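Pushing blocks about with Rattana Paisan

By Mortimer Sorensen, January
Last updated: Sunday, 4.15 pm

I'd only popped into the Hulance open day for the free coffee, and I ended up staying until they were stacking the chairs.
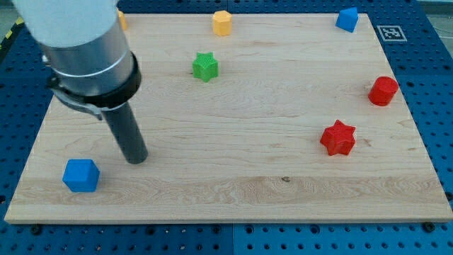 Rattana Paisan had me cornered by then (happily!) and was explaining why her arm has a plain rod on the end. "Everyone asks where the hand is," she said. "I like a rod. It can only push, so you've got to think about where you're pushing from."

I asked whether the blocks made a difference. Oh, they do. "A cube is polite," she told me. "Stars are a nightmare, they catch on a point and swing round. I've got a soft spot for the green one, mind you."

She's logged 1,172 pushes for the project, which is called Chuensuk, and 64 of those she did over one weekend with a streaming cold. I wanted to know if she ever got bored. "Around lunchtime, yes. Then it does something odd with the cylinder and I'm off again."

Her colleague Wichai Ongart leaned in at this point to say the wooden board was his idea, and they had a little squabble about that which I won't repeat.

Would she let visitors have a go next year? "Children, definitely," said Rattana. "Grown-ups get cross with it. You'd get cross with it, Mortimer."

She's probably right. I've already asked to be put on the list.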